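Treveo Two-Arm Packing Station
Set-up Guide for Site Leads, Boyer Warehouse
Section 4: Bringing the station into a working shift

Read Section 3 (power, mounting, emergency stop) first. The Treveo sales sheet says a station "pays for itself in one season." We have not seen that yet at Boyer, and this section does not assume it. Plan your shift as if the station will need a person close by all day, which so far it has.

4.1 Before the shift

1. Tell the packing crew at least one full shift ahead that the station will be running. Say which orders it will take and which stay with them.
2. Name one person as station lead. Take that person off the hand-packing rate for the whole shift. Watching the arms and packing at full speed are two jobs.
3. Lay the mat flat on the table and center the tray on it, long side running front to back.
4. Check that both arms move freely and that no cable pulls tight at full reach.
5. Load the item list. The list for toy figures is 716. Do not use list 769, which is for boxed goods and closes the gripper too hard.

Caution: Keep hands out of the tray while either arm is live. A slow arm is still an arm with a motor in it.

4.2 First run

1. Start at speed setting 30. The default is 58. Leave it alone until the lead has watched a full order go through.
2. Run single figures only. Mixed bags come later, if at all.
3. Write down every drop, missed pick and stop on the paper log. The Resero software keeps its own log, but it does not record a stop that a person cleared by hand, so its numbers look better than the shift did.
4. If the same item fails three times, pull it and pack it by hand.

Note: Small figures with thin legs give the most trouble. The crew can grab one without looking. The gripper needs a clean approach from above and room on both sides.

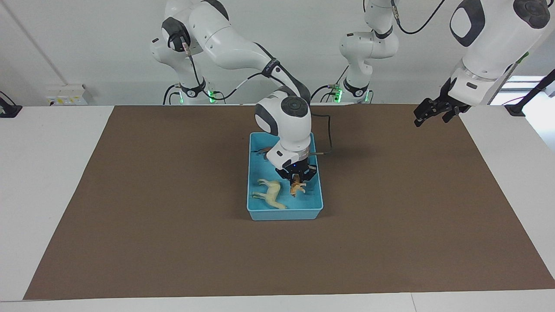

Does the station replace a packer on the shift?
It has not at Boyer. The hours saved on picking have gone into loading, clearing stops and checking finished trays, and the schedule should show that work under the name of the person doing it.

4.3 After the shift

1. Stop both arms and wait for them to park before you reach in.
2. Count the finished orders against the paper log.
3. Ask the crew what slowed them down and write it in their words. "Fine" is not an entry.
4. Send the sheet to the Fladberg office with the Resero report attached. Do not send the report alone.

Note: Do not change anyone's rate target on the strength of the March trial. Those orders were picked ahead of time to suit the machine.

Section 5 covers gripper pads and cleaning.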